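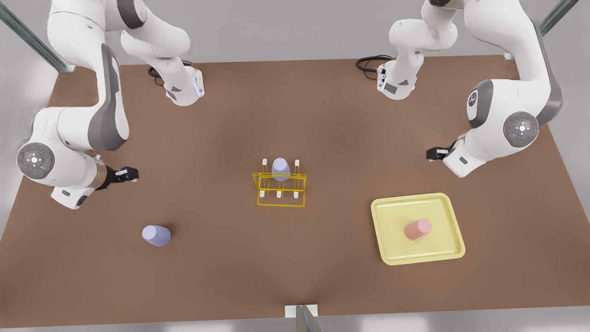

Pagar por esperar

Inicio Opinión Cultura Cartas Archivo Contacto

27/6/18

En abril cerraron la última oficina de atención al público que Veloso mantenía en mi barrio. Ahora, para reclamar una factura de la luz, hay que llamar por teléfono o rellenar un formulario. Yo llamé. Esperé 70 minutos en tres llamadas distintas y en la última me pidieron que volviera a intentarlo por la tarde.

No escribo para quejarme de Veloso, que al final me devolvió el dinero. Me interesa la espera, y sobre todo quién la paga. Cuando una empresa reduce personal de atención, su contabilidad registra un ahorro. El tiempo que pierden los clientes no figura en ninguna cuenta, pero ese tiempo existe y lo pone alguien: el que pide permiso en el trabajo, el que deja la comida a medias, el que tiene a un niño pequeño tirándole de la manga mientras suena la misma música.

La espera siempre ha existido. De pequeño acompañaba a mi madre a la caja de ahorros y hacíamos cola de pie, con la cartilla en la mano. Aquella cola tenía una ventaja: se veía. Uno sabía cuánta gente tenía delante y podía decidir si quedarse o volver otro día. El empleado también la veía, y cuando llegaba a la puerta salía alguien de dentro a abrir otra ventanilla. La cola telefónica es invisible para las dos partes. El cliente no sabe si es el segundo o el número cien, y el director no tiene que pasar por delante de ella cuando sale a tomar café.

Algunas empresas han encontrado además la manera de cobrar por la prisa. Stanell, la compañía con la que tengo el teléfono, ofrece una tarifa con atención preferente por 5 euros más al mes. Se presenta como una mejora, y para quien la paga lo es. Pero el que pasa delante hace esperar más al que se queda detrás, y la compañía gana dinero cuanto peor funciona el servicio corriente. Si las llamadas normales se atendieran en un par de minutos, la tarifa preferente no la contrataría casi nadie.

Se me dirá que atender bien cuesta dinero y que ese dinero saldría de la factura. Es cierto. Preferiría pagarlo ahí, donde puedo comparar una compañía con otra. Los minutos de espera no aparecen en ningún folleto - se descubren después de firmar, cuando ya hay un problema y marcharse cuesta más que aguantar.

La solución que propongo es modesta. Que cada empresa de suministros publique, junto al precio, el tiempo medio que tardó en responder durante el último trimestre. Y que, pasados 18 minutos de espera, tenga la obligación de devolver la llamada ese mismo día. La ferretería Barley, que está en mi calle y tiene tres empleados, apunta el número del cliente en una libreta y llama cuando llega el pedido. No creo que a una compañía eléctrica le falten medios para hacer lo mismo.

También convendría conservar alguna ventanilla. Mis vecinos mayores no rellenan formularios, y varios han dejado de reclamar cantidades pequeñas porque no se ven capaces. Son importes de pocos euros, pero sumados en muchas casas y durante muchos meses dejan de ser pequeños. La oficina de Veloso sigue vacía, con el cartel del horario pegado en el cristal.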